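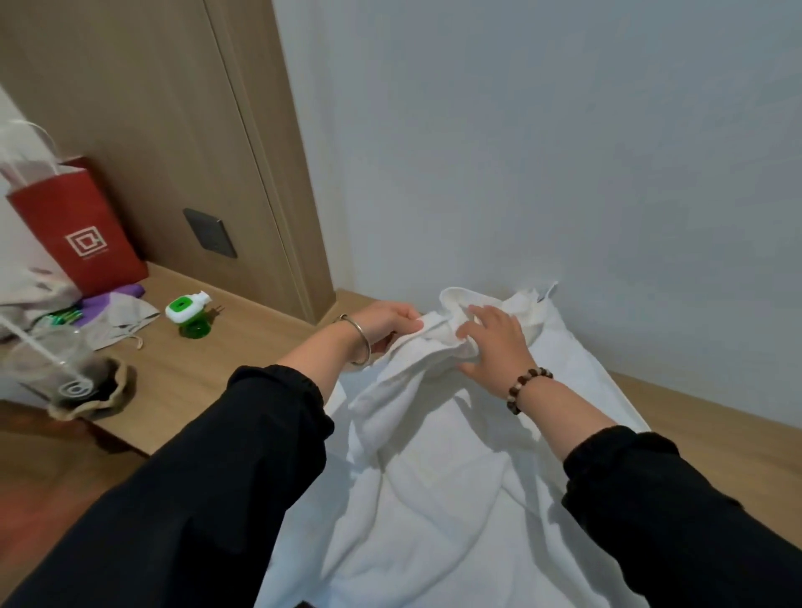 Why Does a Towel Dry You?

You get out of the bath dripping wet. You wrap up in a towel, rub for a minute, and the water is gone from your skin. The towel feels heavier than it did before. The water has moved from you to the cloth, and it did so without any pump or motor. This page explains how cloth does that, and why some kinds of cloth are much better at it than others.

What cloth is made of

Many towels and robes are made of cotton. Cotton grows on a plant. After the flower drops off, a seed pod called a boll is left behind. When the boll is ripe it splits open, and inside is a puff of white fluff. The fluff is made of thin hairs that grow on the seeds. Each hair is called a fiber.

One cotton fiber is too short and weak to be useful. To make yarn, the fibers are combed so they lie in the same direction, then pulled and twisted together. The twist makes them grip one another. You can try this with a cotton ball. Pull a little of it out and it comes apart easily. Now pull out a little more, twisting as you go, and you get a short piece of thread that is hard to break.

Yarn is woven or knitted into cloth. In weaving, one set of yarns goes up and down and another set goes over and under them from side to side. In knitting, the yarn is made into loops that hook through each other. A T-shirt is knitted. A bed sheet is usually woven.

Why water climbs into cloth

Water is made of tiny pieces called molecules. They are far too small to see, even with a school microscope. Water molecules pull on each other, which is why a drop of water on a window stays in a round bead. They also pull on some other materials, and cotton is one of them.

When a drop of water touches cotton, the water is pulled along the fibers. There are narrow gaps between the fibers, and the water is pulled into those too. It can even go upward. This is called capillary action. It is the same thing that happens when you dip the corner of a paper napkin into juice and the juice creeps up toward your fingers.

The narrower the gap, the higher the water can climb. In a wide glass tube, it hardly rises at all. In a tube as thin as a hair, it can rise a long way.

Why towels have loops

Look closely at a bath towel and you will probably see small loops of yarn standing up on both sides. This kind of cloth is called terry. It is woven with an extra set of yarns that are left loose on purpose, so that they stick up.

Loops help in two ways. They give the towel much more surface to touch the water, and they leave a lot of little spaces for the water to sit in. A flat sheet the same size as a towel is made of cotton too, but it gets soaked much sooner.

Some towels have the tops of the loops cut off on one side. This is called velour. It feels very soft, but it does not soak up water as quickly.

Cloth that does not like water

Polyester is a fiber made from oil in a factory. Water does not soak into a polyester fiber the way it soaks into cotton. A raincoat is often made of a tightly woven material like this, with a coating on top. Sports shirts are often polyester as well. Sweat spreads out along the outside of the fibers and dries into the air quickly.

Wool is different again. The outside of a wool fiber sheds drops of water, but the inside can take in dampness from the air. A wool sweater can hold a fair amount of water before it feels wet.

Try it yourself

You will need:

A strip of cotton cloth
A strip of polyester cloth
A strip of paper towel
A shallow dish of water with food coloring in it
Tape, a ruler, and a clock

Ask an adult before you cut up any cloth. Food coloring stains, so put newspaper under the dish.

1. Cut the strips so they are all the same width and length.
2. Tape the top of each strip to the ruler.
3. Hold the ruler above the dish so that just the ends of the strips hang in the water.
4. Wait 5 minutes.
5. Take the strips out and measure how far the color climbed up each one.

Write down your results. Then do the whole thing again with new strips and wait 20 minutes. Did the water keep climbing at the same speed, or did it slow down?

Words to know

Absorb: to soak up
Boll: the seed pod of a cotton plant
Capillary action: the way a liquid is pulled into narrow spaces
Fiber: a long, thin hair or thread
Terry: cloth with loops of yarn on its surface — used for towels and bathrobes

Written by Citlali Villalobos
Last updated March 14, 2026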